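Bin wear gallery, Priseo bench, April

The bins on the Priseo bench are flared metal trays, painted gray outside the work area and left to wear inside it. 

Notes that apply to the whole set:

- Contents stay in the bin. The mix is changed every 20 runs.
- Walls are wiped with a dry cloth. Solvent lifts the edge of the coating and makes chips look larger than they are.
- Chips under 2 mm are not logged.
- Floors are not repainted. A bare floor wears evenly, and a patched one catches the rims of cups and the corners of blocks.
- Rust marks get a light pass with a gray abrasive pad, 15 strokes, then a fresh picture.

Flultlow supplies the replacement liners. The current batch fits both bins, although the Avram liner needs its corners eased with a file before it will sit flat.

**Trekar, end of block**

Scuffed bare floor with cloudy abrasions and darker streaks. The far section has small chips and rust-colored marks along its lower edge; the bright sloping strip in front of it is worn ragged at the bottom. Contents include a blue mesh cup on its side and a yellow building block with studs.
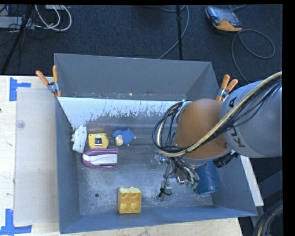 On the liners, I would leave the corners alone and take the material off the long side. We filed the corners on ours and grit worked its way underneath within a month, and after that the floor marked faster than it had with no liner at all. A strip off the long side lets it drop in flat with the corners still tight. Check the burr before fitting, it will score the wall on the way down.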